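## 4. Loading a room and checking the camera view

*Evinbridge set-up guide for the Tustell home-robot simulator, revised May 22, 2019. Notes by Indrek Hunt.*

The sales sheet says you can go from installer to first run in one sitting. Maybe you can. We have set up Tustell on office machines, lab machines and one very tired laptop, and this section is the part where people lose an afternoon. Read it through once before you touch anything.

You need the base install from Section 3, a Jasia scene pack, and a working license key. The Donati physics add-on is optional. The vendor calls it "recommended." Leave it off until you have a plain room running, or you won't know which piece is giving you trouble.

### 4.1 Load the scene

1. Open the scene browser and pick **Bedroom, basic**. Skip anything marked "cluttered" for now.
2. Set the frame limit to 50. The default is 200, a number I have yet to see the program reach on any machine we own.
3. Click **Load** and wait for the status bar to turn green. Green means the files were read. It does not mean the room is right.
4. Open the object list and check that every entry has a collision shape. Entries in gray have none, and your robot will drive through them without a word of complaint.

**Note:** The first load builds a texture cache and is slow. Don't kill the program. If you do, delete the cache folder before you try again.

### 4.2 Check the camera

5. Switch from **Free view** to **Robot view**.
6. Compare the roll setting with the angle of the horizon. On a level camera, roll should read zero and the line between floor and wall should run straight across. The preview will happily render a tilted camera and flag nothing, so use your eyes.

In the bedroom scene a bad roll value is easy to spot. The bed and the tan door both lean, and the floor line runs off on a diagonal. The teddy bear on the blue blanket still has the gray wall behind it, so a quick glance at the objects alone can fool you into thinking all is well.
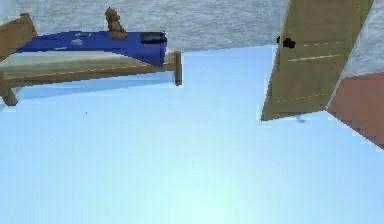
7. If your view leans in this way, open **Mounts > Head camera** and type 0 in the roll box. Press Enter. Clicking away from the box throws out the change.
8. Save the mount file under a new name. Updates overwrite the stock one – we learned this in December, after the second time.

**Caution:** Do not record training runs until the roll is fixed. There is a "straighten" filter in the export menu, but it only turns the finished pictures and crops the corners. The logged camera pose stays wrong.

### 4.3 Lighting and edges

The brochure promises "true-to-life rooms." Judge for yourself. Floors in this pack can come out smooth and pale with a strong glow, and you may see blocky edges where furniture meets the floor.

9. Lower **Ambient** one step at a time until the glow stops washing out the floor.
10. Turn on edge smoothing if your graphics card can take it. If the frame rate drops below 16, turn it back off.

**Note:** Error 188 at this point means the license server timed out. It has nothing to do with lighting, whatever the pop-up says. Restart the license service and repeat step 9.

Once the view is level and the frame rate holds steady, go on to Section 5 and add the robot model.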